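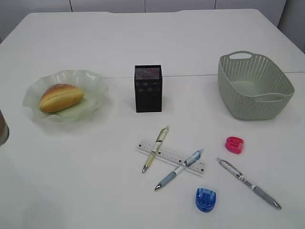 Felista Nyamweya asked whether you have to register before you can look at a plan on the Senby portal. You don't, but you do need an account to comment, so I'd set it up first.

Section 3: Sending in a comment on a planning application

1. Go to the Wurnbridge page and type the case number in the search box. I'll use 3042, the solar farm out past Simiyu Lane.

2. Open "Documents" and find the site plan. It's a big file — give it a minute.

3. Click "Comment" and pick Support, Object or Neutral.

Note: the box won't take fewer than 100 characters. My first try was 38 and it just sat there.

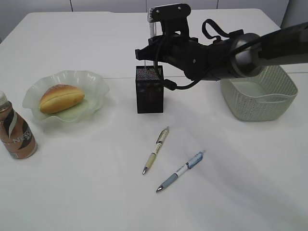 One reader wrote in to say her comment vanished when she hit the back button. Yep, mine too! Type it somewhere else and paste it in.

4. Add your street address. The town leaves it off the public copy.

Caution: once you press Submit you can't edit. You'd have to send a second comment and mention the first.

5. Write down your receipt number (mine was 1602).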